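Grideteo bench faults – data card

Version 3, updated June

What this is

A set of recordings from a two-armed tabletop robot, kept because something in each of them went wrong or had to be stopped. It was put together at the Skirkthorpe workshop after we noticed that the main Grideteo set had been cleaned so thoroughly that it contained almost no failures. Anyone training or testing a stop detector on it would have had nothing to detect.

There are 477 episodes. Most are short. The longest run to nearly 3000 steps, and these are all cases where the arm stalled and the operator waited too long before pressing stop.

What is in each episode

Video from a head camera and from a camera on each wrist, joint positions, gripper opening, commanded gripper opening, motor current for the gripper, and an event log. The event log is plain text with one entry per line. A separate notes file holds whatever the operator typed at the end of the episode, spelling mistakes included.

The fault

All the episodes come from the period when the right gripper was closing late. The command went out, the log recorded it as accepted, and the fingers stayed open for a while before moving. The delay varied. On a good run it was too small to matter. On a bad one the arm had already begun its lift by the time the fingers shut, so they closed on air, on the rim of a plate, or on whatever was next to it.

We first blamed the policy, then the wrist camera. The cause was in the Zaki control software: after a stop was cleared, old gripper commands stayed in the queue and were played out before new ones. Restarting the controller emptied the queue, and for this reason the fault seemed to vanish each time we went looking for it.

The safety matter

A late close is a nuisance when the only thing nearby is a plate. It is a different thing when people are reaching across the table. Operators had got used to treating open fingers as idle fingers, and with commands waiting in the queue that was wrong. No one was hurt. One operator at Bestham had a sleeve pinched, and we stopped all work on both benches until the queue was fixed.

The bench and items

The plate task uses a round yellow plate, with other small items and bags of toy pieces kept towards the back of the table.

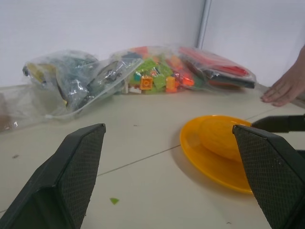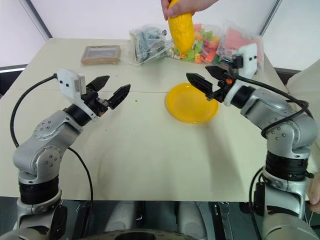 Hands and grippers share the table in both views, with the grippers open.

Labels

late_close – the fingers moved after the arm had left the grasp position
false_grasp – the log says held, but nothing was held
rim_strike – a finger touched the plate edge on the way down
stall – no joint movement for 30 steps or more while a command was active
hand_near – a hand was within reach of either gripper while that arm was powered
manual_stop – the operator pressed the button

An episode can carry several labels. hand_near was added in version 2 and applied by eye, so expect some disagreement at the margins. We left borderline cases labelled.

Known problems

The left wrist video is missing from 70 episodes. The files are present but contain a single repeated image. They are listed in missing_left.txt.

Motor current is not comparable between Skirkthorpe and Bestham. The two benches used different scaling and we did not keep a record of the Bestham value.

Clocks on the head camera and the controller drift apart over a long session. Use the step index to line them up and ignore the timestamps.

Early event logs write "grip" where later ones write "gripper". The loader handles both.

Use

Suitable for fault detection, for testing stop logic and for checking how a policy behaves when the gripper lags. Do not use it as demonstration data without filtering – the late_close episodes will teach a model to lift too soon.

Changes

Version 3: corrected the stall labels, added missing_left.txt
Version 2: added hand_near and the operator notes
Version 1: first release, Skirkthorpe episodes only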